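Niltden Surfaces
Data card and README

Last revised December 15, 2021. Maintained by Begum.

Summary

Niltden Surfaces is a set of written surface records for the ground floor and open hall of the Malard building. It covers floors, stone tops, wall finishes, exposed steel, and the bright openings that light them. The set has 78 records. Of these, 52 carry the full set of labels; the rest carry a surface class and a location only. There are 9 surface classes and 4 condition grades.

The records were made to support cleaning schedules and repair estimates. They have since been used to sort photographs by finish and to check wording in maintenance orders. Both uses are supported. Color matching is not supported, for reasons given under Light.

What a record is

A record describes one continuous surface, or one boundary between two surfaces. A floor that changes color without a joint is one record. A floor that changes color at a joint is two surface records and one boundary record. A column, a beam, and the wall behind them are separate records, even where they are painted alike.

Each record is one row in records.csv. The fields are:

record_id: text, unique, never reused after deletion
zone: text, see Zones
surface_class: text, from the closed list in classes.txt
base_color: text, plain color word
pattern: text, one of none, veined, speckled, ribbed, perforated, mixed
sheen: text, one of matte, satin, polished, unknown
grade: integer, empty if the surface was not graded
boundary_with: record_id of the neighboring surface, empty if not a boundary record
light: text, one of normal, low, washed
note: free text

Empty means not assessed. It does not mean absent. Earlier drafts used the word "none" for both, and a few notes still show this. Where the note and the field disagree, use the field.

Surface classes

The closed list is: hard floor, marble, concrete, painted wall, steel member, metal panel, glazing, ceiling structure, trim. A surface that fits two classes goes into the one that decides how it is cleaned. Painted concrete is therefore painted wall. Steel with a bare or painted finish is steel member in both cases, and the finish goes in the note.

Pipes, rails, and tubes that cross in front of a wall are not surfaces for this purpose. They are mentioned in the note of the surface behind them if they hide part of it.

Floors

Gray floor is the most common surface in the set. It is recorded as hard floor with base_color gray unless the material was confirmed from the building file. The fit-out drawings name a floor finish for most zones, but several areas were patched after the drawings were issued, so the drawings alone were not accepted as confirmation.
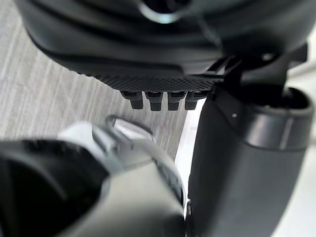 Boundaries on the floor need more care than the floor itself. A change from gray to white can be a change of material, a painted marking, a mat, or strong light on the same surface. Labelers were told to enter a boundary record only when a joint, edge strip, or change of level had been checked on site. If the check was missed, the area was entered as a single surface with light set to washed and a line in the note.

Skirting and thresholds are trim. They are recorded only where they are damaged or where they form the boundary. There is no record for every length of skirting, and the set should not be used to measure it.

Grades on floors refer to wear and not to dirt. Grade 1 is no visible wear at standing height. Grade 2 is light scratching. Grade 3 is wear that changes the sheen over an area larger than a hand. Grade 4 is loss of material. A stain is written in the note and does not change the grade unless the surface is etched.

Marble

The marble records are the most detailed part of the set. The purchase file lists the stone under the supplier name Jemen. That name appears in the note field where the slab could be matched to the delivery sheet. It should be read as a purchasing reference; it says nothing about where the stone was quarried.

For each marble record, pattern is veined if a vein can be followed for longer than a hand's width. Short marks and scattered specks are speckled. If both occur, the value is mixed. Vein direction is written in the note as seen by a person standing at the front edge of the slab. Branching is noted with the word "branching" and nothing more. An earlier scheme tried to grade how busy the veining was, and two labelers working on the same slab could not agree often enough for it to be kept.

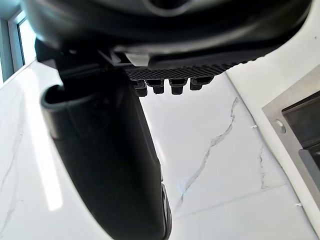 A vein is not a crack. The two were confused in the first round of labeling in May, and all marble records were reviewed afterward. The current rule is to run a fingernail across the line. If the nail catches, the line is entered as a crack in the note and the slab is graded 3 or 4. If it does not catch, the line is treated as veining and has no effect on the grade. Lines that could not be reached are marked "not touched" and the grade is left empty.

Sheen on marble is judged from reflections at a low angle. Polished means that the edge of a reflected object is clear. Satin means that the reflection is present but the edge is soft. Matte was used only for areas where the polish has been lost. These are mostly near sinks and along front edges.

Acidic cleaner had been used on part of the stone before the set was made. The affected slabs carry the word "etched" in the note. They should be left out of any estimate of normal wear.

Walls, steel, and upper structure

Concrete walls are entered with their texture in the note. The words allowed are smooth, textured, and board-marked. Textured is the default when the labeler could not tell how the surface was formed. Gray is used for all unpainted concrete regardless of how light or dark it looked on the day.

Steel framework is recorded by run and not by member. A run is a set of beams or girders that share a direction and a finish. Parallel girders with panels between them give one steel member record and one metal panel record. Where a wall stands behind the steel, the wall has its own record with a note that it is partly hidden. 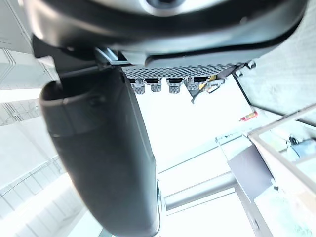 Upper surfaces were assessed from floor level, except in the zones reachable from the gallery. Grades above head height are therefore less reliable than grades on floors and tops. Nearly 9 in every ten missing grades in the set are for ceiling structure, steel member, or glazing. No ladder work was done for this survey.

Openings that let in daylight are glazing if the labeler could confirm glass. If the area was too bright to tell, it was left without a surface class and listed in open_items.txt. Some of those items have since been settled from the drawings and moved into the main file. The remaining ones are still open.

Light

The hall is bright at midday, and pale walls lose detail there. The light field is set to washed when fine lines on a surface could not be followed because of glare. Base color in a washed record should be treated as a guess. White and pale gray are the two values most often swapped. Sheen should also be ignored in washed records, as direct light makes a matte wall look satin.

No color chart was used. Anyone needing paint or stone matches should take a sample to the site.

Zones

Zone names follow the door plan: entry, counter, hall, side hall, gallery, service. The hall and side hall were a single zone in the first release. Old exports that show only "hall" can be split by joining on record_id with zones_old.csv. The service zone is incomplete. Access was limited to the corridor, and rooms off it have no records.

Known problems

Record IDs beginning with T are trim and were numbered by a different person. They are unique but not in floor order.

The perforated value in pattern was added late. Metal panels labeled before that may show mixed where perforated is meant.

Two spellings of gray were used in the notes. The base_color field has been cleaned and uses one spelling. The notes have not.

boundary_with is filled in one direction only. To find all neighbors of a surface, search the column for its ID as well as reading its own row.

Files

records.csv: all records
classes.txt: surface classes with short definitions
zones_old.csv: mapping from old to current zone names
open_items.txt: areas without an agreed class
changes.txt: edits since the first release

All files are plain text in UTF-8. The CSV files use commas, with double quotes around any note that contains a comma. Sort by zone and then by record_id before comparing two releases, as row order is not kept between exports.

Corrections

Send corrections to Begum with the record_id, the field, the present value, and the proposed value. Corrections to grade need a site check. Corrections to spelling do not. Deleted records stay listed in changes.txt with the reason for removal.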